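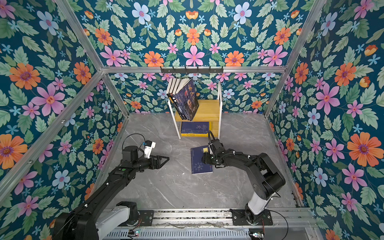

Smell in old paperbacks, how do I get rid of it?

I've got a box of paperbacks that was stored in my aunt's garage in Plerkau for 12 years. No mould that I can find, but they smell strongly of damp and I don't want them on the shelf with the others yet. I tried leaving them open on the windowsill for 4 days and it made little difference. Some are thick ones with cheap paper. Has anyone had luck with bicarb or cat litter, and how long should I leave them?
Raed Moussa

Cat litter works. Get the plain clay sort with no scent. Put a layer in the bottom of a lidded plastic box, stand a smaller open crate inside it, and put the books in the crate so they don't touch the litter. Stand them upright with the pages fanned a bit. Shut the lid and leave it for three weeks, changing the litter once. I did this with a set of travel guides from the Jarkov market and the smell went down to almost nothing. Bicarb does the same job but gets into the pages if you spill it - I'm still shaking it out of an atlas.

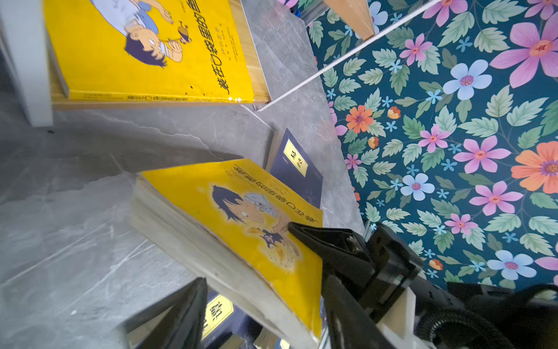 Check they are dry all the way through before you shut them in a box. Thin books air out in a few days but thick ones hold damp near the spine, and a windowsill only helps the outer pages. I'd stand them in a dry room for five days with a fan going, not pointed straight at them, and turn them round each morning. Fat paperbacks like the yellow one with the cartoon boy on the cover need the longest, as there is so much paper packed together. Keep them out of direct sun or the covers fade. If you see speckles on a cover, wipe it with a dry cloth first and look again. Dust brushes off, but foxing won't, and it's harmless to the books next to it as far as I know.
Then do the litter box as above. I used newspaper between the pages once and the ink came off on them, so use plain kitchen paper.
Tuulikki Tikkanen

Freezer. Bag them up and leave them in over a weekend.
wubshet_4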